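Week 4 notes: who does the folding now?

Hello again. Last time we got as far as Gurkerside, the laundry and linen firm I keep going on about, and I promised we'd get to the people (finally!).

Quick recap. The Salason line handles up to 200 flat pieces an hour: sheets, pillowcases, anything with four corners. What it can't cope with is the odd stuff, so shirts, padded covers and shiny slippery cloth still go to the hand tables. Despina Ene ran those tables for years, and when I talked to her in May she told me the work had got harder, as all the easy pieces had gone to the machine and left her with the awkward ones. Keep that in mind when you read Stanciu.

Two things changed for her team. Some of them now record handling with a gripper, which they were asked to do on top of the folding, and Radu Manole had to argue for it to be paid as skilled work. I'm on his side, I'll admit that!

For the seminar, bring half a page: who owns what a folder's hands know? Phong Vi is going first.
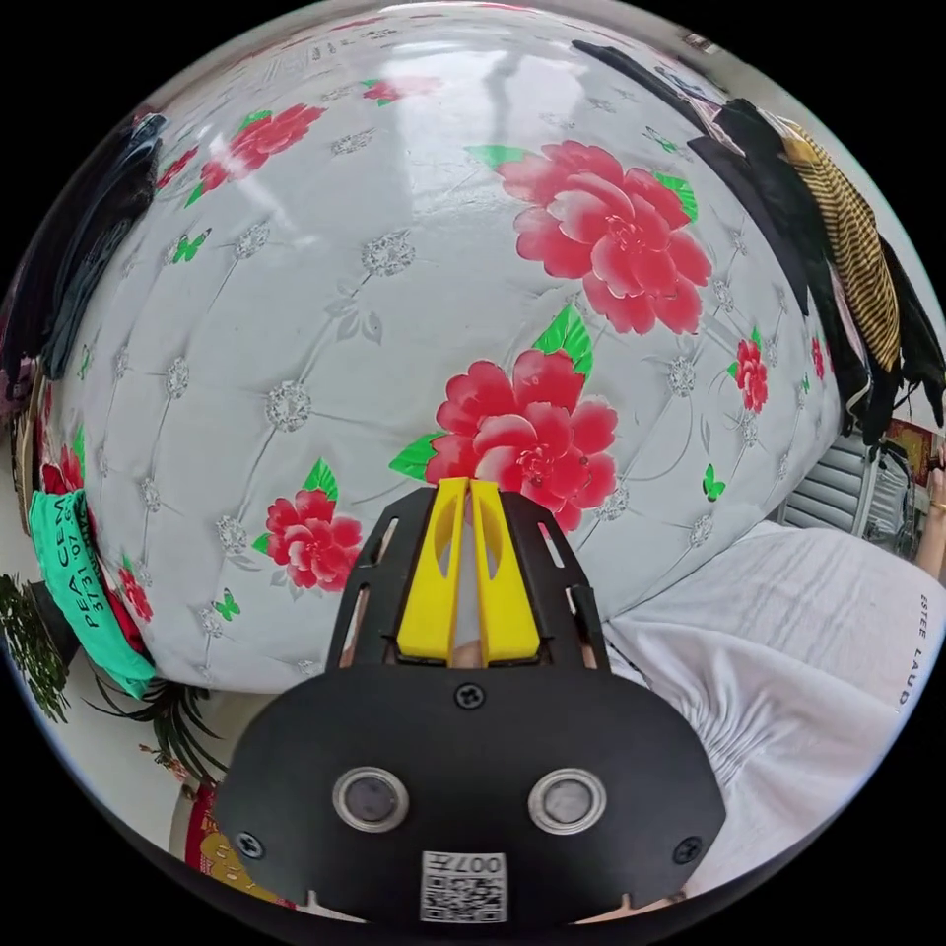 Fig. 2. Hand-held gripper with yellow fingers, against a glossy quilted surface with red flowers.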